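Section 4
Setting Up and Loading the Rack

This section covers the Gilari clear bottle rack once it is out of the box and the protective film is off. If the film is still on, go back to Section 2. It is easy to miss on the inside faces, and it will look like scratches until you pick at a corner.

We have tried to keep the claims modest. A bottle rack holds bottles on their sides so that you can see them and reach them. The retail box says it will "transform your storage." You may judge that for yourself after a month.

4.1 Choosing the surface

1. Pick a table, counter, or shelf that is level and does not wobble. Check with a level if you have one. A marble or a dried pea will also do.

2. Allow a clear depth of 275 mm from front to back. The base is shallower than this, but bottle caps can stick out past the panels, and a cap that sticks out past the counter as well will get knocked.

3. Decide whether you want a cloth underneath. A bare surface gives the feet a better grip. A cloth cuts down on rattling and protects a polished tabletop, and for light use it is perfectly acceptable. If you use one, lift the rack to move it. Dragging it gathers the fabric under the front edge and tips the whole thing back a little.

4. Press down gently on each corner in turn. If a corner rocks, look for a fold under that foot before you blame the rack.

Note: The adhesive pads sold as "universal non-slip" in the Stellar accessory pack will stick to acrylic. They will also leave a gray ring when you take them off. We don't supply them and don't suggest them. If the rack slides on a very smooth counter, cut a piece of rubber shelf liner to the size of the base and put that under it.

Caution: Keep the rack away from stovetops, toasters, and sunny windowsills. Acrylic softens and bows with heat, and a bowed panel does not go back.

4.2 Which way around

The rack has a high side and a low side. The instructions printed on the carton show it facing both ways in different drawings, and we have given up hoping the carton will be corrected. Go by the stop lip, the small raised strip along the low edge of each tier.

1. Turn the rack so the stop lips face the side you will be reaching from.

2. Run a finger along each lip. It should feel smooth and continuous. A sharp spot is a molding mark and can be taken down with fine wet sandpaper.

3. Set the rack straight against the back of the counter, or at a slight angle if you are right- or left-handed enough to care. An angle can make the bottles easier to take hold of on a narrow counter. It also uses up more room than you would expect.

4.3 Before you load

Most complaints about leaking racks are complaints about leaking bottles. Acrylic panels cannot leak, there being nothing in them.

1. Check every cap. Tighten it by hand, then turn the bottle on its side over the sink and wait a minute. A bottle that drips over the sink will drip in the rack.

2. Do not lay down a bottle that has been opened unless you trust the cap. Flip-top and sports caps are described by their makers as leakproof. Some of them are.

3. Wipe the outside of each bottle. Sticky sides will hold dust, and a sticky bottle can pull its neighbor along when you lift it.

4. Let chilled bottles stand until they have stopped sweating. Water pools behind the stop lip and leaves a white line that is tedious to clean.

5. Set aside anything in glass. The rack is made for plastic drink bottles. It may hold glass ones for years without trouble, but we haven't tested it that way and won't pretend otherwise.

4.4 Loading

1. Start at the bottom. A loaded lower tier steadies the rack while you fill the rest.

2. Hold the bottle by the body, below the shoulder. Lower it in on its side and let go only when it is resting on the tier. Dropping it the last inch is how the panels get chipped.

3. Point the caps the same way along each tier. This is for your convenience when taking bottles out. The rack will not mind.

4. Turn the label outward if you want to read it. Bottles of the same color look very alike from the end, and a row of caps tells you less than you would think.

5. Fill the upper slot last, with your lightest bottle. Steady the rack with your free hand while you do it.

6. Stop when each bottle lies without pressing on the one above. The full load is 6 small bottles. If you have to push, the bottle is too wide for the slot.

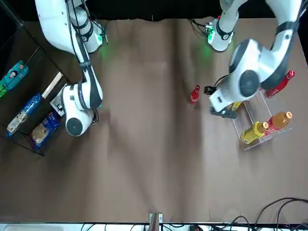
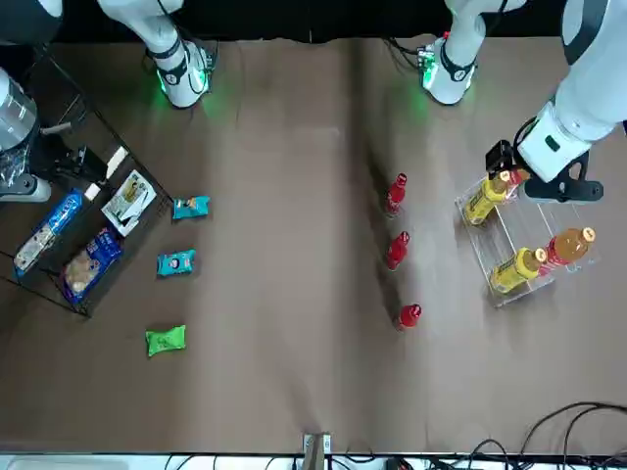
Does it matter if bottles of different drinks share a tier?

Mixing drinks is fine as long as the bottles are close to the same width. A fat bottle beside a thin one leaves a gap, and the thin one will roll into it when you lift the other out. If you have an odd size, give it a tier of its own or put it at the end nearest the side panel.

4.5 Taking bottles out

1. Take from the top first where you can. Pulling a lower bottle out from under a full tier is possible, but your knuckles will find the edge of the panel.

2. Lift the cap end slightly to clear the stop lip, then draw the bottle toward you.

3. If the bottle catches, put it back and look. Usually a loose label has folded over the lip. Peel the label flat or take it off altogether.

4. When the rack is getting low, move what is left down to the bottom tier. A single bottle up high makes the rack easier to knock over.

4.6 Stacking two racks

The top edges of the Gilari have locating notches, and yes, a second rack will sit on the first. We would still ask whether you need it to. Two racks side by side hold the same number of bottles and are much harder to pull over.

If you do stack:

1. Empty both racks.

2. Place the second rack so that all 4 feet drop into the notches. You should feel each one seat.

3. Load the lower rack completely before putting anything in the upper one.

4. Never carry them stacked.

Caution: Do not stack on a cloth, however neatly it has been smoothed. Do not stack where children can reach.

Racks from other makers do not fit the notches. The Hakholm shelf insert is close enough in width to look as though it does, and it will sit there quite convincingly until you load one end.

4.7 Cleaning

1. Take all the bottles out.

2. Wash with lukewarm water, a drop of dish soap, and a soft cloth. No paper towels, which leave fine scratches that show up badly on clear panels.

3. Rinse and let it air dry, or blot it with a microfiber cloth.

Do not use window cleaner, rubbing alcohol, or anything with ammonia. These cause tiny cracks along the glued edges, sometimes weeks later. Vasseur polish for clear plastics is safe to use and will dull the look of light scratches. It will not remove them, whatever the tin suggests, and a deep scratch will look much as it did before you started.

The rack is not dishwasher safe. The top shelf of the dishwasher is also the dishwasher.

4.8 If something seems wrong

Rack rocks: check for a fold, crumb, or label scrap under a foot. If it still rocks on a bare, level surface, the base is warped and should be replaced.

Bottles roll forward over the lip: the rack is tipped toward you or turned the wrong way around. See 4.2.

Panels look cloudy: wash again and rinse longer. Dried soap is the usual cause. Cloudiness that stays after rinsing is wear, and there is no setting or treatment that brings the shine back.

Creaking when loading: normal while the joints settle. If it goes on after the first few loads, take out the bottles and inspect the glued edges for a white line. A white line means the joint is starting to part. Stop using the rack.

Spare feet and stop lip covers are listed in Section 6.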